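Folding jumpers, one squeeze at a time

The home-help project at Stoltside has moved on to knitwear, and the group is thrilled about it! After months of tea towels and pillowcases, its learning system is now being fed examples of something much harder: a thick knit that bunches, rolls at the hem and never lies the same way twice. The examples come from people working with hand-held grippers, each with a camera looking down over the fingers, so every pinch is recorded from the tool's own point of view.

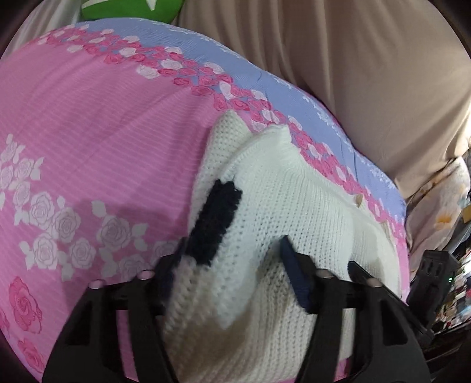 Issue 7

The collection is being done on a bed, on ordinary flowered bedding, and that's a deliberate choice. The Litov system (named after the street where the first version was built) did well on bare benches last year but got muddled by patterns. Roses, pinstripes and striped knit in one view make for a far better lesson — the model has to work out which edge belongs to the garment and which is only printed on the sheet.

So far the group has saved 430 folding examples, 113 of them with knits. A session runs for 6 hours with breaks, and the folders swap over often because tired hands get sloppy. Sloppy examples aren't thrown out, mind you. A missed grab followed by a good second try is some of the most useful material going, and the group labels those by hand. 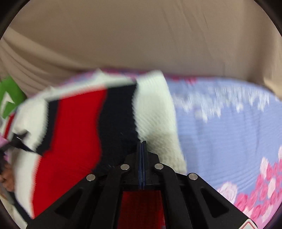

Sleeves are next on the list, and they're expected to be the fiddly part. A flat hem gives the fingers something to close on, but a sleeve twists as soon as it's lifted, and the far end tends to drag the body of the jumper along with it. The Verbruggen workshop is cutting a softer set of pads to see if they hold wool without stretching it.

All of the knit examples will be shared with the Kirby group in June, along with the labels and the notes on failed grabs. Kirby has been gathering its own set with towels and socks, and training on both together should be great fun to watch. Anyone with old jumpers to lend, the stripier the better, can leave them at the Stoltside front desk before 4 pm.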